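17/12/2020

# Eighteen days with the Sarnberg cell, most of them on a screen

I said in October that I didn't trust simulation for setting up a small arm, and a couple of you wrote in to tell me I was being a grump. Fair enough. I've now done a whole setup that way, start to finish, and I'm still a grump, but a better informed one.

The job came through Adoración Herrero, who runs the bench at Aranda and has more patience with software than I do. They bought a little desktop arm to pick parts and feed them to a test fixture. My part was to get the thing mounted, calibrated and moving without hitting anything. Her condition was that we build it in Gendisia first, run it there until it behaved, and only then bolt down the real one.

My objection has always been the same. A simulated joint goes where you tell it. A real one goes where you tell it minus some slack in the gears, plus whatever the cable is pulling, and it does something a bit different after lunch when the motors have warmed up. You can model all of that if you know the numbers. If you know the numbers, you've already had the real arm on the bench for a week.

Still, I did it her way. The base went in first. I had it facing square to the mat on day one and it was wrong, because the shoulder sticks out to both sides and I had only been thinking about the column underneath it. The arm looks skinny at the bottom and you plan around that, and then the wide part comes swinging through at box height. I turned the base, ran the pick again, turned it back a little, ran it again. That took an afternoon. On the real bench it would have been the same afternoon plus a lot of unscrewing, so I'll give the software that one.

Then the home pose. The vendor's default has the arm stretched out, which looks great in a brochure and is a lousy place to park a machine that people reach past. I wanted it folded up over its own base with the gripper high. Folding it is easy enough. Getting in and out of the fold without the wrist clipping something is where the time goes, and I must have tried a dozen waypoints before I had a path I'd let near a person's coffee.

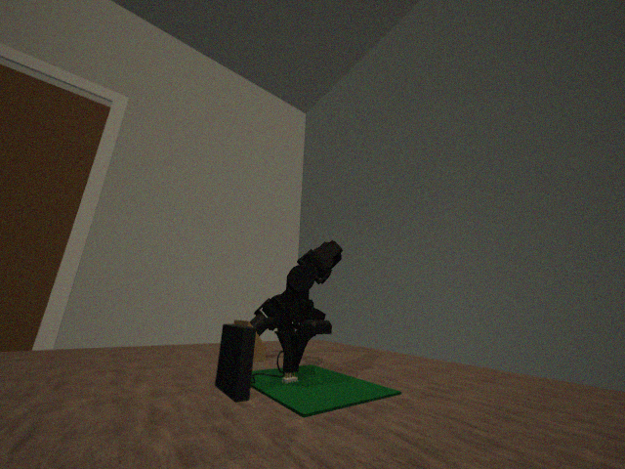 The cable was the part we argued over. Adoración wanted it modeled properly. I said a drawn cable is a decoration, and that no cable in the history of cables has ever hung where the drawing said. We compromised: it's in there, it has a bit of a loop by the base so the lower joints can turn, and I agreed to stop complaining if she agreed not to trust it. On the real arm I'm going to leave more slack than the model says and check it by hand at both ends of travel. Please do this even if your software tells you it's fine. I've replaced enough connectors.

Now the numbers, for those who like them. We ran 1,577 simulated picks on the final path. Of those, 4 failed, and all of them were the same fault, the gripper closing before the wrist had settled. I added a short pause and it went away. Adoración was delighted. I was suspicious, and I remain suspicious, because a failure rate that low tells me more about the simulator than about the cell. Where were the parts that came in crooked? Where was the one with a burr on it? We had put in some random offsets, sure, but I picked the range, and I picked it sitting in a chair.

The support people at Zerkusby (they sold Aranda the license) told us on the phone that we could "go straight to production" from there. I asked if they'd stand next to it while we did. There was a pause on the line longer than the one I'd put in the gripper routine.

So what's the plan for the real one? Pretty boring, I'm afraid.

- Mount the base, tighten it, run it slowly for an hour, tighten it again. Fasteners settle.
- Redo the joint zeros on the bench. I won't carry over a single offset from the model.
- Walk the whole path at the lowest speed with a hand on the stop button, gripper empty.
- Same again with a part in it.
- Route the cable, then repeat the slow walk.
- Write the zeros down on paper and tape the paper inside the cabinet door.

That last one gets me laughed at, and I don't care. The previous cell at Aranda lost its calibration when somebody updated the controller, and the backup was on the controller.

As for upkeep, I've asked for a check every 2 weeks to start with: base bolts, cable strain, a quick touch-off against a fixed point to see how far the thing has drifted. If nothing moves by spring we can stretch it out. The Sarnberg manual says once a year for all of it. I'd love to meet the arm they tested that on.

Did the simulation pay for itself? I went back through my notes and the honest tally is that it took almost as long as doing it on the bench, and it caught one real problem (the base angle) that I'd have caught anyway, with more swearing. Adoración counts the gripper timing too. I don't, not until I've seen the real gripper do it. She has bet me lunch that the path transfers without a single changed waypoint, and I took the bet so fast that she asked to hear the terms again.

The arm ships after the holidays. I'll post the real numbers when I have them, including the embarrassing ones, and if I owe her lunch I'll say so.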